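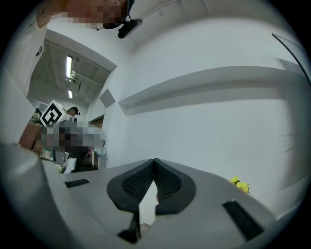
White walls, a long ledge and two people

The Netley room is painted! If you haven't put your head round the door since August, please do, because it's a different place. The walls are white, the ceiling is white, and so is the long ledge that sticks out from the wall. We did wonder if all that white would feel a bit like a dentist's, but it's lovely and bright and we're delighted with it.

The ledge is the bit we're most excited about. It's staying, after a fair amount of debate at the Jikham building meeting, and from next month it will be for small things only: plants in pots, library returns, the odd lost glove. Please don't sit on it (we know it's tempting) and please don't stack the big folders up there, as they slide.

Through the doorway, the space next door still has its tube lights and all its pipes and beams on show. We've grown rather fond of them, and the plan is to leave that ceiling as it is and spend the money on shelves. The quote from Villalobos came to £1044, fitting included, and there's £61 left over for hooks and a decent doormat.

Shelves go up on 25th September. Could everyone with boxes in either room move them to the Ditska store by 5 pm the day before? Labels on the outside, please, with your group's name in big letters.

Ideas for what to put on the ledge are very welcome, and so are spare plant pots. Drop them at the front desk.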